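Book club for the parish: where to start with papal encyclicals?

Asked on Tuesday, March 30, 2021
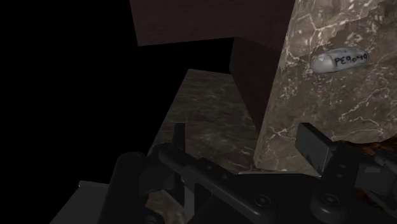
Question

Our parish reading group at Plakitz has got through two saints' biographies and a novel, and now wants to try an encyclical. None of us has studied theology. We meet once a month and most people manage 30 pages between meetings. We would like to finish by June. Which one would you pick, and is it worth buying a printed copy or should we all read it online? Two of the group don't use a computer.

Answer 1

Start with Laudato Si' or Deus Caritas Est. Deus Caritas Est is the shorter of the two and splits into two parts, so that's two meetings sorted. The first part is on the meaning of love and has some philosophy in it, the second is on charity in the Church and is easier going. We let people skip to the second part if they got stuck – they nearly all went back.

Laudato Si' has more than 240 numbered paragraphs, so you won't do it by June at your pace unless you choose chapters.

For those without a computer, buy the booklets. Online is fine for everyone else, it's free on the Vatican website. Refer to paragraph numbers and not pages, or you will spend half the evening finding your place.

Answer 2

Rerum Novarum. Old but good.

Answer 3

Agree with the first answer about paragraph numbers. Our group at Rashti used a large-print edition from Stilline for the older members. The type was clear but the footnotes had been left out, so check before you order. I would also ask your priest to come to the first meeting only. When ours came to all of them people just waited for him to speak.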